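Progress report, Gastow play kitchen and pretend food project
January 2, 2022
To: Danjuma Bassey
From: Lukian Harasym

Hi Danjuma,

You asked for something short on where your money has gone so far, so I'll try (I do run on, sorry!). The big news is that sorting is well under way. We budgeted for 96 play food and kitchen pieces and we now have over 80 of them in the building, which is further along than I'd hoped when we talked in June.

Mesfin Jemal and I have been putting everything out on the white table and deciding what belongs in which set. The fruit is my favorite part – lots of color, and easy for little hands to recognize from across a room. Dishes are coming along too, and I'm really happy with the ovals.
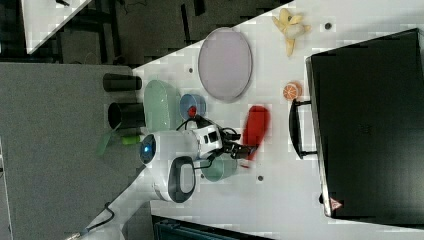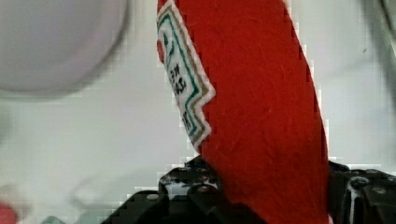 How will the pieces be shared out between the rooms?
Each room gets its own set of 40 pieces to start with, and the remaining 16 stay in the cupboard as spares. Henok Kumsa keeps the list and swaps things over when a room asks for a change.

Money next. We're under on the dishes and a bit over on the soft food, because I gave in and ordered the fuzzy, felt-like kind for the sauces and condiments. They cost more than the hard ones, but I think they're worth it – they don't clatter, and the teachers have been begging for less noise! The difference comes out of the shelving line, where Lundia gave us a kinder price than the first quote.

Still to do: labels for the bins, a washing routine we can all live with, and the last order from Degefa, which is 6 weeks out. Gebremedhin Shiferaw is chasing that one for me.

Could you let me know if you'd like receipts now or all together at the end? Either is fine with me.

Lukian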